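Culwood Residences: Laundry Care Notes
Updated 27 Oct 2023

Residents are asked to leave the washer door ajar for 8 hours after the final load of the day. Detergent drawers should be rinsed monthly, and lint filters cleared before the November inspection.
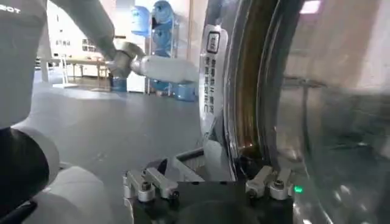
Door cleaning requires a soft cloth and warm water only. Abrasive pads will dull a chrome ring such as this one. Wipe around any printed label on the ring without soaking it, then dry the glass.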